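Istcombe 2 review: image generator for people who don't want to write long prompts

Istcombe has been my main image tool since May, mostly for blog headers and a few book cover drafts. Version 2 came out last week and I've spent several evenings with it.

The biggest change is the prompt box. You type a short line, pick a style from the menu, and get five results at a time. Short prompts work better than they did. "Harbor at night, ink drawing" gave me two pictures I would use as they are. Longer prompts still lose things near the end, so put the subject first.

Text inside pictures is weak. I asked for a shop sign reading "Bakery" and got the right spelling once in eight tries. Faces are fine close up and poor in crowds.

The free plan gives you 100 images a month. After that it's $8, and unused images don't carry over. Pultgate costs more but lets you edit part of a picture without redoing the rest, and Istcombe still can't do that. If you mainly fix up existing pictures, get Pultgate.

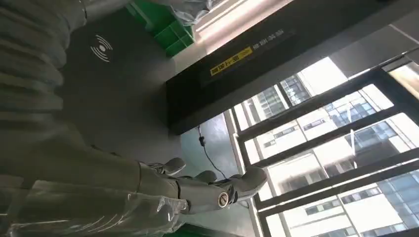 LURKPORT, 2025-03-11. Istcombe's maker has put out a small update since I wrote the notes above. The download button now saves at full size by default, and the style menu remembers your last choice. Text in pictures is the same as before.

I'm keeping the paid plan for now. Four stars out of five.

Shirley Stockdale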